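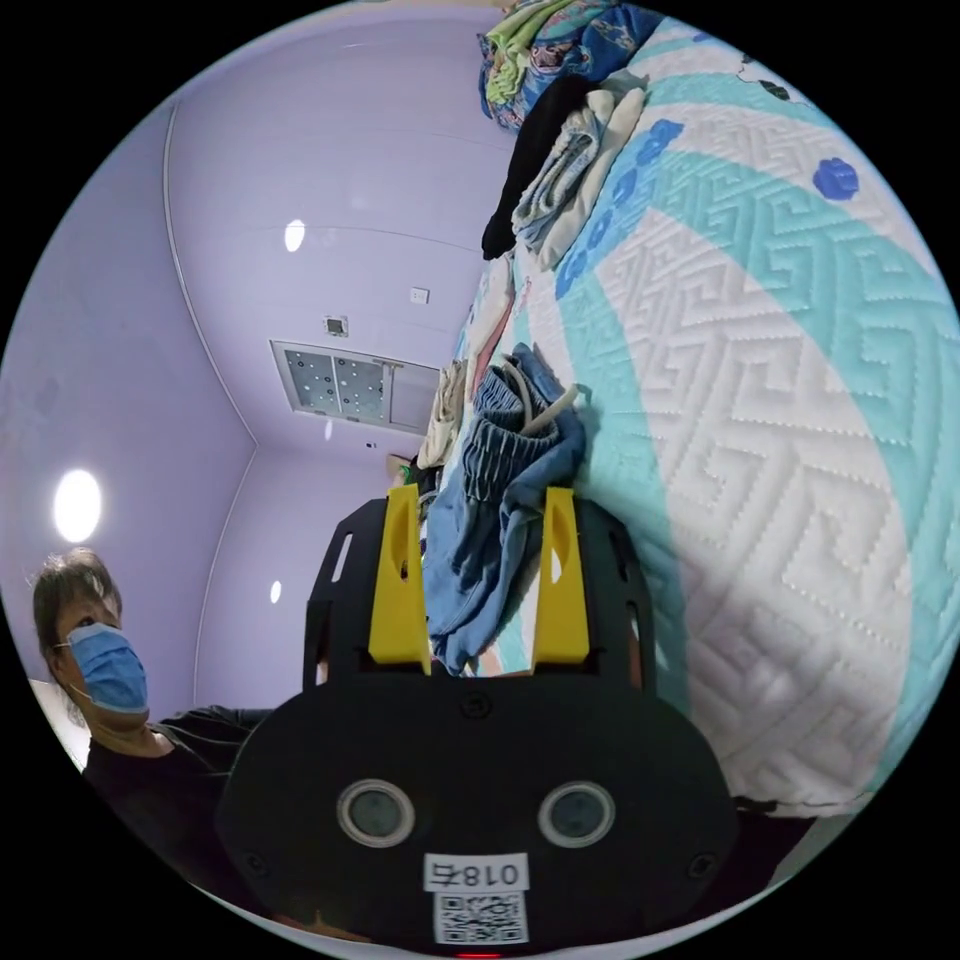
Home services contractor Vellberg has moved part of its linen and clothing crew onto recorded work, in which staff sort and fold household laundry using hand-held grippers in place of their bare hands. Motion data from the sessions goes to automation developer Temico, which is training a folding system intended for Vellberg's central laundry.

The change covers 19 of the company's 178 employees. All of them previously did in-home laundry and bed-making. They now work recorded shifts in furnished bedrooms, with garments laid out on the bed, and return to regular client visits for the balance of the week.

The tool has two yellow fingers on a black housing. Operators close the fingers on a garment, lift or drag it, and release. The same item may be handled several times in one shift from different starting positions, and a badly grasped garment is kept in the record with a flag on it. Denim is logged as its own category. Thick seams and waistbands need a wider opening than towels or light cotton, and operators are asked to grip at the waistband first where they can reach it.

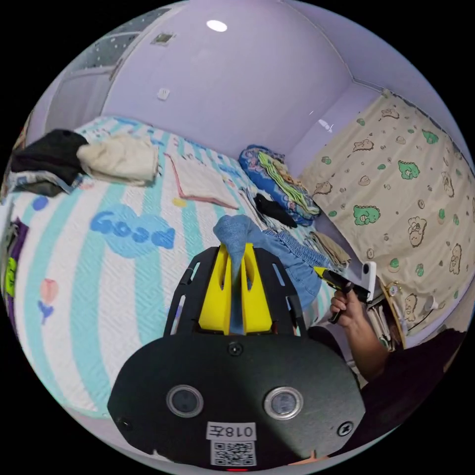 Pay and hours

Recorded shifts are paid at the senior cleaner rate. Daily quotas were dropped in December after staff reported that a fixed count encouraged rushed grasps, and shifts are now measured by time alone. Each runs for 80 minutes, followed by a paid break and a change of task.

Ingegerd Kristiansen, operations manager at Vellberg, said the first fortnight was slow. "A person who folds for a living uses the palm, the forearm, sometimes the chin. With two fingers on each tool you have to plan the fold before you pick anything up. Productivity in the ordinary sense went down and we budgeted for that."

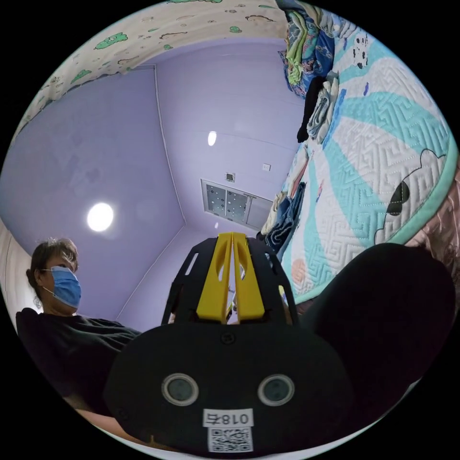 Wrist strain has been the main complaint. Seven operators asked for a lighter grip spring during the first month, and the part has been changed on all units now in service. Operators may also swap the dominant hand between tasks, provided the swap is noted on the shift sheet. Vellberg has not set a minimum number of recorded shifts, and employees can go back to full-time client work with one pay period's notice.

The longer-term effect on jobs is less settled. The central laundry, in the Dahlgren building, handles flat linen by machine already, but clothing is still folded by hand. Under the current plan, the automated line would take towels and pillowcases first, with trousers and shorts to follow. Shirts, anything with loose cords and anything inside out would stay with staff.

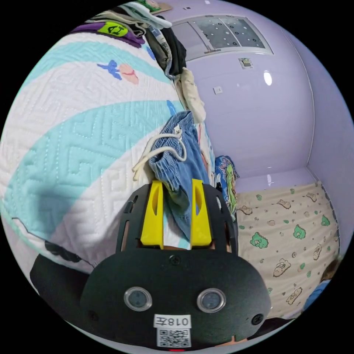
Märta Haugland, who represents laundry employees in talks with the company, said members want the terms for redeployment in writing before any line is commissioned. "They are teaching the system a skill they were hired for. We would like the new duties named, with a rate beside them, and we would like retraining done on paid time."

Vellberg said it has offered places on a course in line supervision and fault clearing, run by training provider Evov. The course covers jam removal, lockout procedure and visual inspection of folded stock. Talks on the redeployment clause are continuing, and the recorded shifts will carry on in the meantime under the existing terms.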